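Keeping the Tube Cell Honest

By Fouzia Jafri
October

The glass-handling cell at Halance sits in a back room with no windows. It has one job, which is to pick up a clear test tube from a white table and stand it in a white rack. The company builds sample-sorting equipment for small clinics, and the cell is where its arms learn to deal with glass before any software goes to a customer.

Most of the day has little to do with the arm moving. I spent a shift there, starting at 9 in the morning, and the first hours went to layout, cables and wiping things down.

The table gets the most attention. Clear glass on a white surface is about the hardest thing the cameras are asked to see, and Halance has left it that way on purpose. With four tubes already racked and one lying in front, the loose one shows up as little more than a pair of thin gray lines. The yellow and orange blocks stay out on the table through every run. They belong to another exercise, and the software has to learn to leave them alone.

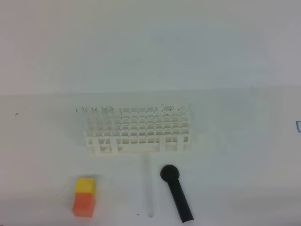
Checking the layout

A reset begins with the rack. It has to sit with its long side running left to right, well back from the front edge of the table. The technicians fill it from the left end and work toward the right. If the rack has crept, they slide it back by hand and compare it with a saved view from the fixed camera.

Rack position matters more than anyone expected in the first months. An early version of the routine was tuned so tightly to one spot that a small bump would send the glass into the wall of a hole. The current control package, called Widico, looks for the holes fresh each time. It still does better when the rack starts out straight.

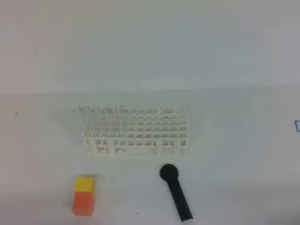
Fill order is the other thing that gets written down. The cell's log has a line for every run, and each line records which holes were used and whether a tube seated fully. Height is the quick check. With five tubes in at the left end, the one farthest right appears to stand a little taller than its neighbors, and a rim like that earns a note in the log. The technician then presses the tube gently with a gloved finger to find out if it has more travel in it. A chipped tube goes straight into the glass bin and a new one is signed out.

Looking after the arm

Maintenance follows a sheet taped inside the cabinet door. Fingers are wiped at the start of a shift and again after 16 runs. Joint bolts are checked with a driver every 2 weeks, or sooner if the grip has been slipping. The wrist camera lens gets a dry cloth and nothing else. A cleaning spray left a film on it last spring, and it took most of a day to find out why the arm was closing short of the glass.

Replacement fingers come from Abbasi, a machine shop across town. They are ordered in pairs and changed in pairs, even when only one is worn.
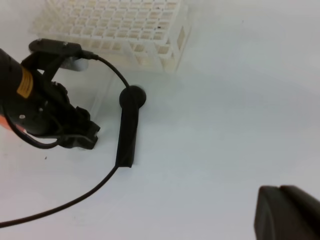

Cables cause more stoppages than motors do. A cable that is too short pulls on its connector at full reach, and one that is too long finds something to catch on. The walk-around before each block of runs is mainly a look at slack. From the wrist, the technician can follow the black cable out of the connector on the mounting plate, over to the head of the handheld device on the table, and then from the end of its handle in a long curve across the white surface. The loop of wiring under the arm gets the same look. Anything rubbing or kinked is rerouted before power goes back on.

Halance plans to send a copy of the cell to a partner site, Zoltley, this winter. The maintenance sheet will go with it, along with a spare set of fingers and a box of glass.

COMMENTS

benchtop_ray: We run plastic tubes and I thought we had it bad. Do they ever try a dark mat under the rack?

M. in receiving: The lens film thing happened to us too. Dry cloth only, same rule.

gearlash: Would like to know what the fingers are faced with. Ours go shiny and start dropping things long before the bolts need touching.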